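Notebook, hand-held gripper pair no. 3, upstairs floor
September, started 9.40 am

Why I'm writing this up: pair 3 has had its service and the last notes on it are in Kadir's old book, which is at Vustitz. Anyone picking the pair up next should be able to start from this page.

State on arrival

Domenica's fault slip said "right one sticky, left one drifts in yaw, cable pulls". Three separate things. Took them in that order.

Right one first. Jaw travel by hand was fine for most of the stroke and then dragged in the last part before closed. Took the finger carriage off, wiped the rail, found a grey paste of old grease and dust packed at the inner stop. Cleaned with a lint-free cloth and isopropanol, one thin line of the Camenzind grease, ran it open and shut by hand until it felt even. Spring not touched. Pads wiped but not changed, they have life left.

The counter reads a bit over 3,000 cycles since the last greasing. Kadir's rule was to do it at 3,000 whatever it feels like. I'd keep to that.

Marker card

The drift on the left one was the card. Two of the corner screws on the mount had backed off and the card could rock if you pushed it with a finger. The tracker reads that as the whole tool turning. Refitted with fresh washers and a drop of the blue threadlock (the weak one, don't use the red, Ruairí had to drill one out last year). Card checked against the flat plate afterwards, no rock, no bow.

Don't clean the printed face with isopropanol. Dry cloth only. It takes the black off in the end and then you get dropouts at an angle and spend a morning blaming the software.

Cable

The pull comes from the way the cable leaves the body. If it hangs straight down its own weight turns the wrist, and whoever is holding the tool corrects for it without noticing, so it ends up in the recordings. Pierina suggested a clip at the belt and a slack loop above it. Made a clip from a Wolier cable saddle, 8 mm, and left a 30 cm loop between clip and tool. Better. Still not right when reaching across the table to the left. Might want a swivel.

Handling check

Went through the usual table routine with both tools: reach, close, lift the cloth, put it down, turn the wrist both ways, swap sides. Watching for drag at the end of the stroke and for the pose jumping when the card is tilted away.
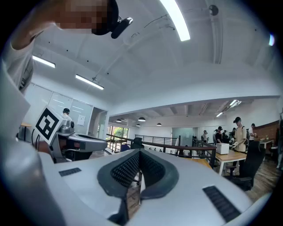 Fiducial card on the grey and silver tool in the first one; the black cloth and coiled cables on the table in the second.

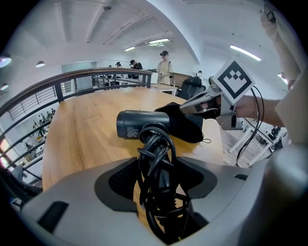 Results

Right tool: no drag that I could feel. Closed on the cloth cleanly each time. Orestis tried it as well and he has a lighter hand than me, same answer.

Left tool: yaw steady with the wrist level. One short dropout when the card was turned nearly edge-on to the tracker. That is geometry and it did it before the service too, so not logged as a fault.

Grip offset came out different from the value in the config file. The old number was set before the pads were last changed. Re-zeroed both, closed on nothing, then closed on the steel gauge block. New values are in the Skasus folder under the pair number. I left the old file next to it with "old" on the end, please leave it until Domenica has compared a run.

Packing away

Cables coiled in loose loops, over-under. The strain relief on the right tool has a small crack in the outer sleeve where somebody wound it tight round the body. Taped for now, needs a new sleeve.

Lens caps on before the tools go in the case. Foam insert is worn on the left side and the card mount touches the lid if you put that tool in the wrong way round. Marker end towards the hinge.

To do

Order strain relief sleeves, two, same part as before (Ruairí has the number)
Try a swivel at the belt clip
Fetch the old book from Vustitz or get Kadir to scan the pages
Print spare marker cards on the matt stock, the gloss ones glare under the strip lights
Reset the cycle counter on the right tool. Forgot, did it at 4.15 pm, so ignore the handling check cycles

Left the pair on charge on the bench by the tool cabinet. Orestis has the case key.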